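Prurnura hand-held demos: your questions, my answers

I'm Noeline Pirihi and I look after data collection for Prurnura, our study of two-handed picking at Illbridge. I get the same emails over and over, so I've put my replies in one spot!

What are you trying to find out?
Whether a policy trained only on demos from hand-held grippers can organise both arms at once, with no teleoperation at all. We're mostly interested in the handovers (they're a pain).

How many demos did you record?
3,933 all up. After filtering we trained on 2,419 of them.

Crikey, why did you bin so many?
Mostly tracking. If a marker drops out for too long, we can't recover where the gripper was, so out goes the whole demo. I was a bit gutted the first time I ran the filter, but the policy trained on the smaller set did better on every task we tried.

What does the set-up look like?
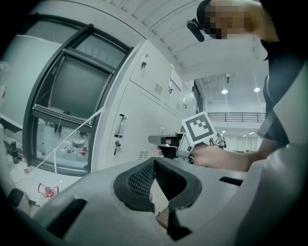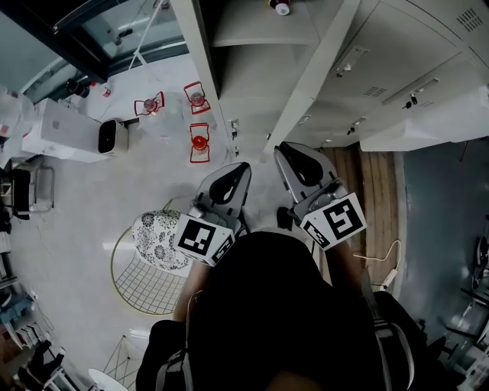 Hand-held grippers with their square markers, over by the grey lockers. The second photo has the red lantern-shaped objects on the floor.

Do I need a proper lab?
Nope. We like a bit of clutter, and I reckon it helps the policy cope with new rooms. Our Doolan test was in a room it had never seen and it managed fine, apart from one corner with shocking glare.

Does it work on a real robot?
Yep, on 2 different arm pairs so far. Clear objects are still its weak point, and I don't have a good fix yet.

How long does it take to learn to record?
Most people are comfy after 4 practice goes. Slow down more than feels natural, especially when you let go of something.

Can I get the data?
It's going up on Fokport in March, filtered and unfiltered. Email me if you'd like the filter script before then.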